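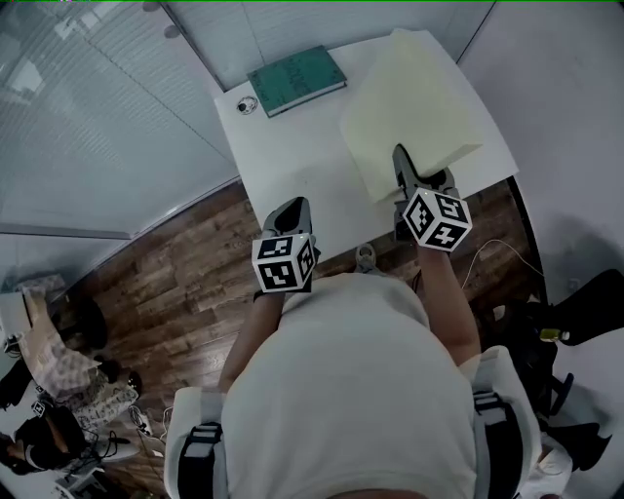 Utwood Recipe Cards

Welcome, and thank you for stopping by! Utwood is a small collection of 76 home recipes, typed up from handwritten cards that Pui-shan Chung gathered in Clarnodstead (mostly soups, buns and steamed puddings, with a few jams).

Each recipe is one text file, and the first line is always the title. Weights are in grams, though 27 cards still use cups and I'm hoping to get to those by May. Three are missing an oven heat, so please go gently with them.

Do share and change them as you like, and if you spot a slip in the typing, drop me a note and I'll gladly put it right.

Last updated: 2018-03-03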